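5.3 Comparing Finger Sets on Soft Packaging

Run this comparison after both Samell grippers have passed the zero check in 5.2. Use the same controller settings on the left and right arms. Mixed settings make the results useless for choosing a finger set.

1. Home both arms and open both grippers.
2. Set the closing force to level 3 on each Gralik controller.
3. Place one thin plastic bag and one sealed snack bag within reach of the arms. Do not flatten either one.
4. Move each gripper down to its item at low speed. Stop when the fingers reach the packaging.
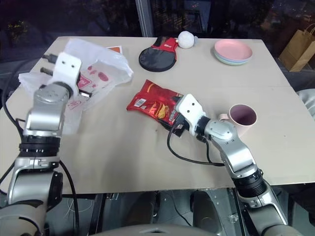 Figure 5-4. Left gripper at the plastic bag, right gripper at the snack bag.

5. Close, lift 300 mm, and hold for seven seconds.
6. Open, return to home, and log the result as held, slipped, or torn.
7. Repeat until you have 32 lifts per item, then swap the items between arms and run the set again.

NOTE: Glossy packaging can confuse the depth reading at the head camera. If the reported height jumps between cycles, enter the table height by hand -- see 4.6.

CAUTION: Leave enough slack in the gripper cables for full wrist rotation. A tight cable pulls on the bracket and shifts the force reading.

CAUTION: Keep hands off the table while either arm is enabled.

Send completed logs to Sreekumar Pisharody at Prorkstead. Logs with fewer than 32 lifts per item are not accepted.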